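Erst der Bedarf, dann der Greifarm

Wer die Anschaffung eines Roboterarms plant, blickt zuerst auf den Listenpreis. Für die Haushaltsplanung bei Clekia genügte das nicht. Das Institut meldete im June-Entwurf zwei Arbeitsplätze an und musste im Herbst nachbessern: Lochtische, Befestigungsmaterial und Schulung waren als Sammelposten geführt und damit nicht prüffähig.

Die Angebote von Baert und Zallard wurden daraufhin neu eingeholt, gegliedert nach 26 Einzelpositionen. Verglichen wurde über eine Nutzungsdauer von sieben Jahren, einschließlich Wartung und Ersatzteilen.
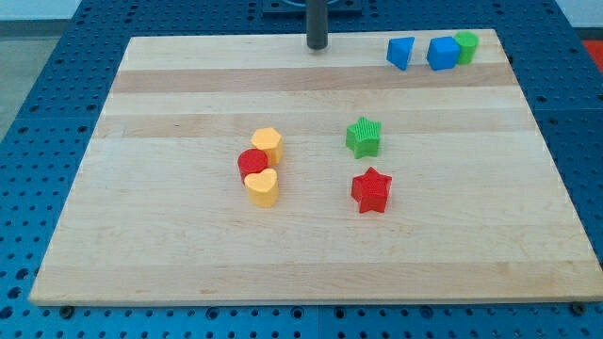
Kleinteile fallen im Einzelpreis kaum auf, in der Summe durchaus. Ein Satz Übungskörper mit Versand schlug bei Sterodus mit 519 Euro zu Buche - ein Betrag, der in keinem der ersten Entwürfe stand. Die Verwaltung empfiehlt, Verbrauchs- und Übungsmaterial künftig je Arbeitsplatz auszuweisen.

Offen ist die Frage der Wartungsverträge. Baert bietet eine jährliche Pauschale an, Zallard rechnet nach Einsatz ab. Über die Vergabe wird nach Abschluss der Angebotsprüfung entschieden.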